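Home Garments Fibres Care and storage Index A-Z

Folding of knitwear

By Noeline Prendergast
September 1, 2024

Folding of knitwear is the practice of reducing a knitted garment to a flat, regular bundle for storage in a drawer, on a shelf or in a box. It differs from the folding of woven garments in that the fabric stretches under its own weight and keeps a soft crease poorly. Most methods begin with the garment spread out on a level surface, commonly a bed or a large table. The term covers jumpers (called sweaters in North America), cardigans, vests and knitted dresses. Socks and gloves are usually treated separately.

Background

Knitted fabric is made of loops of yarn. The loops open and shift when pulled, which gives the cloth its stretch and also lets it sag. A heavy jumper left on a narrow hanger will often lengthen at the body and form raised points at the shoulders. Folding spreads the weight over the whole of the lower layer and avoids both faults.

Light cotton knits with a tight stitch may be hung with little harm. Wool, alpaca and loose-gauge acrylic are generally folded.

Laying out

The garment is placed on the surface with the neckline away from the person folding and the hem nearest. The sleeves are drawn out to either side and the body is smoothed from the centre outwards with the flat of the hand. The ribbing at the hem and cuffs is allowed to close up to its natural width. Pulling on it at this stage will distort the first fold.

A bed is the usual surface in the home because few tables are wide enough for a full sleeve span. A soft mattress gives slightly under the hand, and a firm cover or tightly drawn sheet makes the work easier. A patterned sheet has no effect on the result, though a plain pale knit is easier to square up when its edges stand out from the cloth beneath.

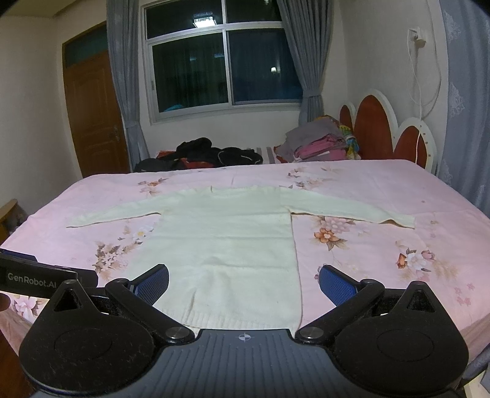 Page last changed: October, by R. Kerslake (section on laying out)

A cream-white knit with both sleeves extended, laid face-up on a floral sheet, shows the starting position for the side-fold methods. The sleeves need not be at exactly the same height. The neckline often turns over on itself when a garment is put down, and is opened out or left as it lies according to the method used.

Laying out is also the point at which marks are looked for. A faint brownish smudge on a pale body panel is easily missed once the garment is folded, and stains of many kinds become harder to remove in storage. Marked items are set aside for washing.

Methods

Side fold. One side of the body is brought in towards the centre line and its sleeve is laid down along the length of the panel. The other side is folded to match. The hem is then brought up to the neckline once, or in thirds for a shallow drawer. This is the most common domestic method.

Sleeve cross. Both sleeves are folded across the chest before the body is moved. The bundle is wider and thicker at the top, and is better suited to shelves.

Norley fold. The garment is laid face-down and folded in half lengthwise, and the sleeves are turned back together at an angle. It leaves a single crease down the front, which shows in smooth knits.

Rolling. The side-folded garment is rolled from the hem. Rolling is used for travel and for fine knits. Thick yarns tend to unroll - a loose band of cotton tape is sometimes tied around them.

Sorting and stacking

Where a mixed heap of clothing is being put away, knitwear is normally taken out first and folded by itself. Dark garments shed lint that shows on pale ones, and the two are kept in separate piles. Stacks are made with the heaviest item at the bottom. A stack of more than 5 thick jumpers will compress the lowest and is awkward to draw from.

Jumpers stored for a season are refolded along different lines every few months so that creases do not set.

See also

Blocking (knitting)
Drying flat
Moth prevention
Ribbing

Contact the editors: Odette Perrin, Isla Ruawai | © Turneck Household Reference | Back to top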